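The Slow Return of the Small Wagon

For most of the last decade, anyone who wanted a small family car with a big cargo area was steered toward a crossover. The small wagon, once the default choice for people with dogs, bikes or a weekend stall to run, had all but dropped off the price lists. Bultov is betting that some of those buyers never really wanted to sit higher up. Its new Mikgate goes on sale in November, and it is a wagon in the old sense: low roof, long tail, flat floor.

The company has built wagons before. The last of them, the Mercado, ran for two generations and sold mostly to tradespeople and delivery firms, who liked the square rear opening and put up with the thin seats. When it was dropped, used prices went up and stayed up. A clean late Mercado with the bigger engine still sells within days of being listed, often for more than a newer hatchback of the same size. Bultov's planners say that was one of the things that got the new car approved.

The Mikgate shares its underbody with the Pavance, the small electric hatchback that Bultov launched two years ago. The wheelbase has been stretched by 90 millimeters, all of it behind the front seats, and the rear overhang is longer too. It stands 1549 millimeters tall with the roof rails fitted, which puts it well below most of the crossovers it will be compared with. You sit down into it. People with bad knees may not like that, but the driving position is natural, with the legs stretched out and the wheel close to the chest.

There are two versions at launch. The cheaper one has a gasoline engine with mild hybrid assistance and a six-speed manual gearbox, and it will be the bigger seller by some distance. The other is fully electric and uses the larger of the two batteries offered in the Pavance. Both drive the front wheels. An all-wheel-drive version was studied and put aside on grounds of cost, and Bultov has not said whether it will come back.

We drove the gasoline car for a long day on a mix of highway and country roads. It is quiet at a steady cruise, with a little wind noise from the front pillars and not much from the tires. The engine has enough pull for normal use, although it needs third gear on hills where a bigger unit would stay in fifth. The gearshift is light and a bit vague across the gate. Second to third is the one that catches you out when you hurry it.
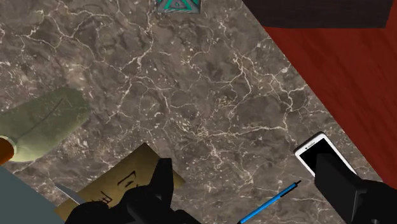
Ride comfort is the best thing about the car. The springs are soft by current standards, and the dampers keep the body under control over crests without passing every broken patch of pavement into the cabin. There is some lean in fast corners. The steering is accurate but has little weight around center, and on the highway that calls for small corrections. Selecting the sport setting makes it heavier and does nothing else that we could detect.

The electric version feels like a different car. It is heavier, the springs are firmer to match, and sharp bumps come through more clearly. In return it pulls away smoothly and makes town driving easy. On our shorter loop it used less energy than expected, but the weather was mild and the route was flat, so we would want a winter week with it before saying much about range. Fast charging tops out at around 100 kilowatts, a modest figure for a new car. Owners who charge at home will rarely notice. Those who cover long distances every week should look at the numbers carefully before they order.

Inside, the dashboard comes straight from the Pavance, with one change that deserves mention. The temperature controls are real knobs again. Bultov had complaints about the touch panel in the hatchback and has replaced it here – the hatchback will get the same knobs at its next update. The central screen is a reasonable size and responds quickly, but the menu for the driver assistance features is buried too deep. Turning off the lane assistance takes 3 separate presses, and it switches itself back on every time the car is started.

Space in the rear seat is good for two adults and tight for three. The backrests fold level with the cargo floor, and the handles for releasing them are mounted by the tailgate, where they can be reached with one hand. Under the floor is a tray deep enough for a charging cable or a set of tow straps. The gasoline car can be ordered with a space-saver spare wheel in its place. The load lip is low, and the plastic strip that protects it can be unscrewed and replaced when it gets scratched.

Prices have been announced for the gasoline version only. It costs slightly more than the equivalent Pavance and clearly less than the rival crossovers with similar equipment. The mid-level trim is the one to have. It adds heated front seats, the roof rails and a better set of headlights, and it keeps the smaller wheels that suit the suspension. Order books open on a Friday, with the first cars due at dealers a few weeks later. Electric models will follow in the spring.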